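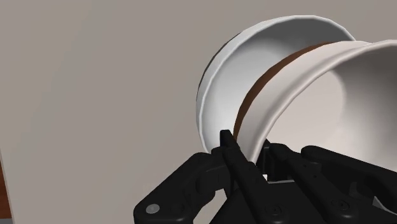
Station Diary, Cloltbridge Reservoir
29 Dec 2021

The level at the Flinness gauge was read at first light and entered in the register. It stands 12 inches below the spillway crest, which is satisfactory for the season. The August shortfall has been made good, and the restriction on garden watering in Cloltbridge will not be renewed in the new year.

The access road to Sterkness was closed for two hours in the morning on account of ice. Grit was laid on the upper bend. The contractor was informed by telephone and delayed delivery of the replacement valve until after the holiday -- a sensible decision, although the old valve continues to stick at the quarter turn.

An inspection of the Rind embankment was carried out on foot. More than 300 feet of the downstream face was walked. Rabbit burrows were noted at 7 places, all above the drainage line, and marked with stakes. No seepage was observed at the toe. The burrows should be filled before the spring rains.

Correspondence was received from the parish regarding the footpath gate, which has dropped on its hinges. The reply will state that the gate is the responsibility of the adjoining landowner.

Wind moved to the northwest after dark. The pump house was locked and the night log opened.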